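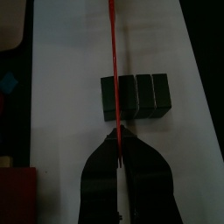
Week 6: Pretend Kitchens and the Things in Them

Course: Play Materials, Bellholm College
Bring: your object log, a pencil, one kitchen toy from home

Welcome to my favorite week of the course! We have 40 minutes at the tables and then the discussion, so please read this through before you arrive.

1. Pieces that aren't anything yet

We start with plain shapes. A dark green block has no picture on it and no obvious job, and that makes it wonderful in a play kitchen. Stood side by side, green blocks can be a loaf, a row of cucumber chunks, a wall, a stove. A slim red rod can be a straw, a spoon for stirring, a candle on a cake (I once watched a child use one as the thermometer for a sick potato, and the whole table went along with it). Write down every job you can think of for each shape, then swap logs with your neighbor. You'll be surprised how little overlap there is.

Try this at the table:
- Line the blocks up, then pull the row apart by one block. Does it still read as one thing?
- Put a rod beside the row, then across it. What does the row become?
- Change only the names, and leave the pieces where they are. 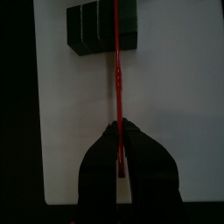
A student in the August group asked whether plain pieces really hold a child's interest as long as realistic ones do, and added that her own nephew walks straight past blocks to get to anything shaped like food. Fair point, and worth arguing over! My view is that the two need each other. A realistic tool gives the story a start, and the plain pieces keep it going. Put both out and watch which hand reaches for what.

2. Containers

A bowl is the busiest thing in any play kitchen. It collects, it hides, it gets turned over and worn as a hat. Look at handles especially: two small tabs mean the bowl can be passed from one person to another, and passing is where a lot of the talking happens. Note where you place it, too - a bowl at the back of the table invites a reach, and a bowl in the middle invites sharing.
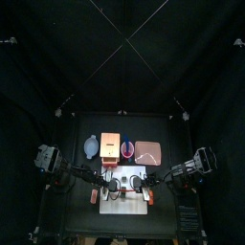 Fig. 3. Table layout, with the light blue two-handled bowl at the far left of the back row.

3. Tools with one clear job

Now the knife. Everyone knows what it's for, even in bright plastic, and the cutting starts straight away. Look closely at the shape before you use it: the width of the blade, the rounded tip, the ridges on the handle, the loop for hanging it up. Which of those help the hand, and which are there to say "knife"?

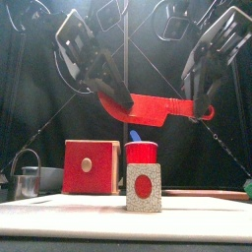

Fig. 4. Red plastic toy knife, with ridges and an end loop on the handle.

For your log

Pick one shape, one container and one tool. Give each half a page, with a sketch. Drulline and Sisodia groups share the long table, and Triltari group takes the one by the window. Logs go in the blue tray at the end of class.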